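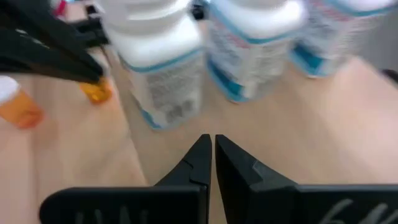 Plekcombe Supper Swap: notes from the Saturday meeting

Held 18 Sep 2021, typed up by me (Soledad Garrido) because I lost the coin toss again. If I got something wrong, tell me and I'll fix it, but please don't all email me at once like last time!

We got going late, as usual, waiting on the Rurketthorpe people, who had gone to the old address. I've now changed it on the sign-up page and I'm sorry, that one was mine. Esteban couldn't make it but sent his comments in ahead of time, and I read them out in my best Esteban voice, which I'm told needs work.

Last meeting's notes

Passed with one change. I had written that Udora offered to bring all the soup in spring. She offered to bring a soup. One soup. Fixed.

Money

We have $325 in the account after paying for the hall deposit and the new ladles. There's still one person who owes for the summer supper and I promised not to put the name in here, so I won't, but you know who you are and I take cash. We talked for quite a while about whether to raise the ticket price. Udora is for it, since onions and butter have both gone up at her store. I'm against it, mostly because I'm the one standing at the door hearing the grumbling. We voted and the price stays where it is through the November supper, and then we look at it again.

The November supper

The big item, and it took most of the morning. We had 87 people at the last one and ran out of bread before the second table got up, so everybody agreed the bread has to double. Rurketthorpe will do rolls and Plekcombe will do the flat loaves with the seeds. Esteban's note said he would rather see one big stew than six small ones, and he had a whole page on it (with a drawing!). I was skeptical, but the Rurketthorpe folks pointed out that six small stews means six extension cords, and we all remember what happened to the lights in the spring. So it's two stews, one with meat and one without, cooked ahead and kept warm on the gas stove. Labels on both, please, in big letters.

Desserts are open. If you're bringing pie, write it on the sheet so we don't end up with nothing but pumpkin. I like pumpkin as much as anybody, but there's a limit.
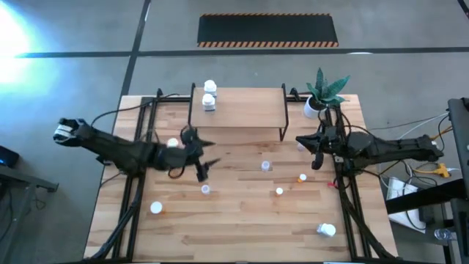
Cups and plates came next, and this is where people got worked up. We have been buying throwaway cups for every supper, and there are still boxes of them in the closet from the time somebody ordered 1,000 and thought it said 100. Udora wants to go over to real ones, and she'd like them small and white so that odd ones from different kitchens all look like they belong together. That little white cup on the butcher-block table is the sort of size she means. Esteban's page had a line on this too: he thinks small cups just make the coffee line longer, and I'm with him on that, I'm a two-hands-around-the-mug person. We settled on asking everybody to look through their cupboards for plain white cups they don't want, any size, and bring them along. The throwaway ones stay in the closet as backup.

Washing up

Real cups mean real dishes, so we need a crew. I put down my own name and then stared at everyone until two more hands went up. That makes 3 of us for the early shift and not a soul for the late one. Please think about it. There will be pie for the late crew, set aside and hidden.

The recipe booklet

Still not done. I have most of the pages but I can't read the one for the pickled beets (is that a cup of sugar or a cup of vinegar?), and I'm not printing it until I know. Rurketthorpe offered to type up the rest if I drop the folder off. We also went back and forth over the cover and got nowhere, so bring ideas, or a drawing, or a grandchild who can draw.

Other stuff

The green casserole dish with the chipped lid is still at my house. So is a gray cardigan.

Somebody asked if dogs can come to the November supper. Outside, yes. Under the tables, no, not after the ham.

To do before next time

Me: call the hall about the gas stove, chase the money, ask about the beets.
Udora: price flour and butter, start the cup collection.
Esteban: pick one stew recipe and send it to everybody.
Rurketthorpe: count their folding chairs and let me know.

We wrapped up just before lunch. Next meeting is at Udora's, and she says to park on the street and leave the driveway clear.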